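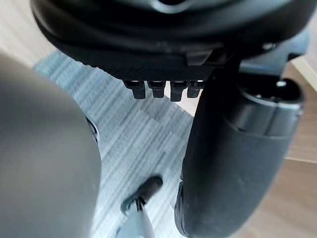 사진: Cristóbal Zúñiga / Stellora 제공

4. 유명인 소식 알림 설정

본 장은 Stellora 앱에서 배우, 가수, 방송인 등 관심 인물의 결혼, 출산, 신작 발표 소식을 알림으로 받는 절차를 설명합니다. 설정을 시작하기 전에 3장의 회원 인증을 완료하여 주십시오.

4.1 관심 인물 등록

1. 홈 화면 하단의 [인물]을 누릅니다.
2. 검색창에 이름 또는 활동명을 입력합니다. 한글과 로마자 표기를 모두 지원합니다.
3. 검색 결과에서 해당 인물을 선택한 후 [관심 등록]을 누릅니다.
4. 알림 범위를 선택합니다. ‘공식 발표’는 소속사 및 본인의 발표만, ‘전체 보도’는 제휴 매체 Brika와 Rashti의 기사까지 포함합니다.
5. [저장]을 누릅니다.

참고: 동명이인이 있는 경우 이름 옆에 활동 분야가 표시됩니다. 그룹을 등록하여도 구성원 개인은 자동으로 등록되지 않습니다.

4.2 알림 시간 설정

1. [설정] > [알림] > [수신 시간]으로 이동합니다.
2. 시작 시각과 종료 시각을 지정합니다. 초기값은 오전 8시부터 오후 10시까지입니다.
3. 시상식 생중계 속보를 수신 시간 외에도 받으려면 [속보 예외]를 켭니다.

주의: [속보 예외]를 켜면 기기의 방해 금지 설정과 관계없이 알림음이 울릴 수 있습니다.

4.3 미확인 보도의 표시

당사자가 확인하지 않은 열애, 임신, 결별 관련 보도에는 ‘미확인’ 표시가 붙습니다. 해당 보도를 받지 않으려면 [알림] 화면에서 [미확인 보도 제외]를 켜십시오. 변경한 설정은 다음 알림부터 적용됩니다.

주의: 미확인 보도를 화면 갈무리하여 외부에 게시하는 경우 그 책임은 게시자에게 있습니다.

4.4 오류 발생 시 조치

오류 코드 843이 표시되면 네트워크 연결을 확인한 후 앱을 다시 실행하십시오. 오류 코드 3556은 Flandix 계정 연동이 만료된 경우에 표시됩니다. [계정] > [연동 관리]에서 기존 연동을 해제한 후 다시 로그인하십시오. 같은 오류가 두 번 이상 반복되면 앱 내 고객 문의를 이용하시기 바랍니다.

관심 인물 목록의 백업 방법은 5장을 참조하십시오.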